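Cukside gets a summer of free cookery sessions

Ister Food Trust is bringing its free cooking classes to Cukside this June, with 100 places for anyone who fancies learning to make a proper lunch from what's growing nearby. No experience needed, and all the ingredients are provided!

The classes follow a lovely spring at Zakton, where 46 people signed up and plenty stayed on to swap recipes well into the evening. Salads and quick pickles were the big favourites, so both are back on the menu.

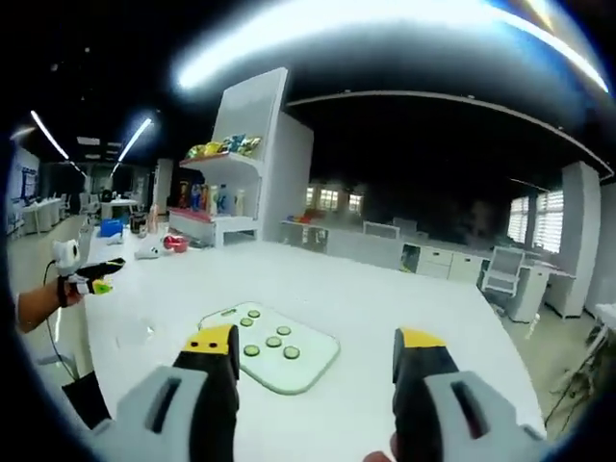
Chidubem Dauda said the pickles had won over the whole family, including a teenager who used to pick anything green off the plate, and that the jars rarely lasted until the weekend.

Each class lasts 60 minutes and covers one dish from start to finish, with time to eat together at the end. Knife skills come first, then dressings, and later on there's a go at flatbreads (bring a tub, you'll want to take some home). 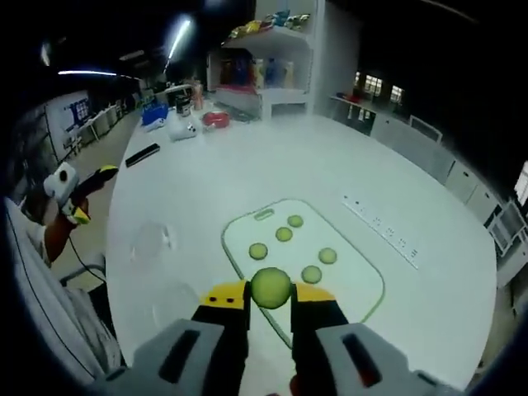

Cucumber slices on a white chopping board.

A grant of £3000 from the Aliyu Fund pays for the food and for a printed recipe book, which everyone on the course gets to keep. Growers at the Cukside allotments have offered beans, radishes and more courgettes than we know what to do with.

Morning classes start at 10am and evening ones at 6.30pm. Under-16s are very welcome with an adult.

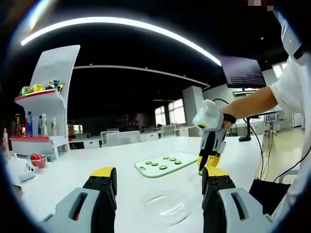 How to book

Call in at Cukside Library or ring the Ister Food Trust office. Please mention any allergies when you book.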